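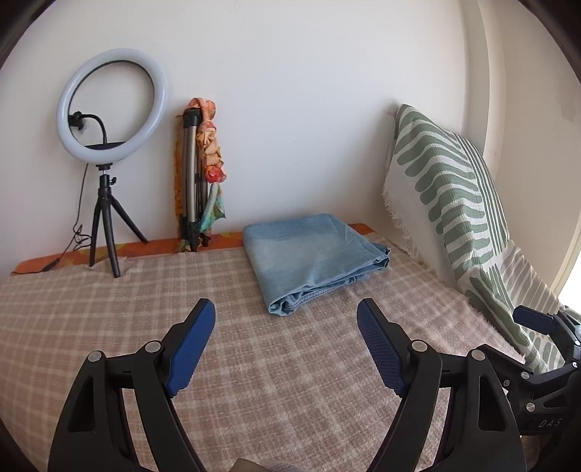 Using the Hand Gripper: Guidance for New Members

Neder Strength Centre, Kokstead
Prepared by Nasrin Tehrani, Senior Instructor
Revised Jun 23, 2024

This page sets out the method taught at the Centre for training with a spring hand gripper. It applies to members aged 16 and over. Members who have had an injury to the hand, wrist or elbow should speak to an instructor before starting.

Choosing a gripper

Grippers are kept in the rack beside the main desk and are marked by colour. New members should begin with the lightest. A gripper is suitable if the handles can be brought together eight times in a row without the wrist bending. If the handles will not meet at all, use the adjustable model and turn the dial down to its lowest setting.

Warming up

1. Open and close both hands slowly for one minute.
2. Place the palms together at chest height and lower the hands until a mild stretch is felt along the forearm. Hold for 16 seconds.
3. Loop a wide rubber band over the fingertips and spread the fingers against it ten times.

Setting the gripper in the hand

Rest one handle against the pad at the base of the thumb, with the spring pointing upwards. Use the free hand to draw the other handle in until all four fingers can wrap round it. The little finger should sit near the end of the handle – if it slips off, the gripper has been placed too high. Keep the elbow slightly bent and the wrist straight.

The exercise

1. Close the handles steadily over 2 seconds.
2. Hold them together briefly, breathing out.
3. Let the handles open under control. Do not allow them to spring apart.
4. Complete eight repetitions, then change hands.
5. Rest for 78 seconds and repeat the set twice more.

Members following the Quintanilla plan should replace the last set with a single long hold, stopping as soon as the handles begin to part.

How often to train

Three sessions a week are enough for most people, with at least one full day between them. Move to the next gripper only when all three sets can be completed with each hand on two visits in a row. Some soreness in the forearm is normal in the first fortnight. Sharp pain, tingling or numbness is not, and training should stop until advice has been taken.

Care of equipment

Wipe the handles with a dry cloth after use. Illix grippers, added to the rack in February, have bare metal handles and should not be cleaned with spray. Worn springs should be reported at the desk, quoting form 477.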